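I spent a January afternoon at the Moso open day, and the kitchen room was my favourite - white table, grey fridge, bottles of brown tea!

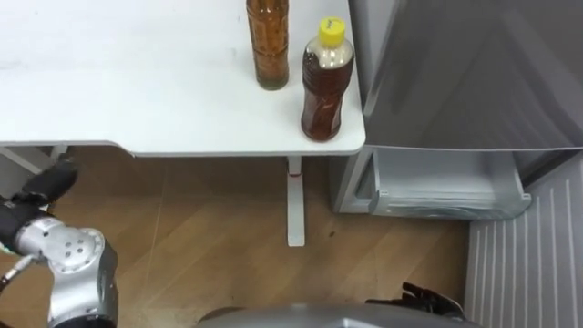
Yutong Qian said she'd have liked a jug and proper cups.

Fair enough, but I love bottled tea, and the wood-look floor made it feel homely.
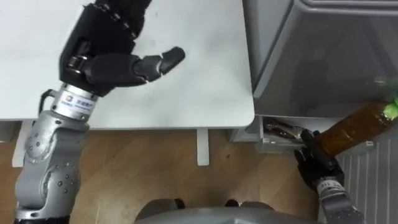 Tea by the fridge

I stayed until 15 minutes before closing,

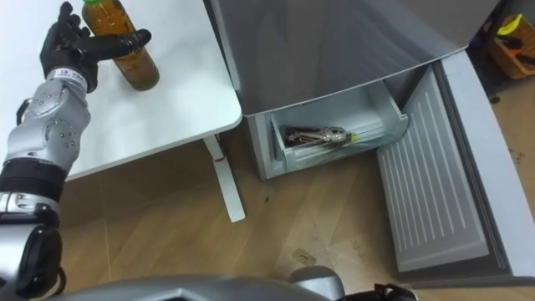 then walked back through Fan hall for a last look.

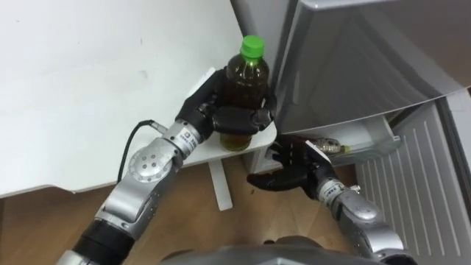

Green cap, brown tea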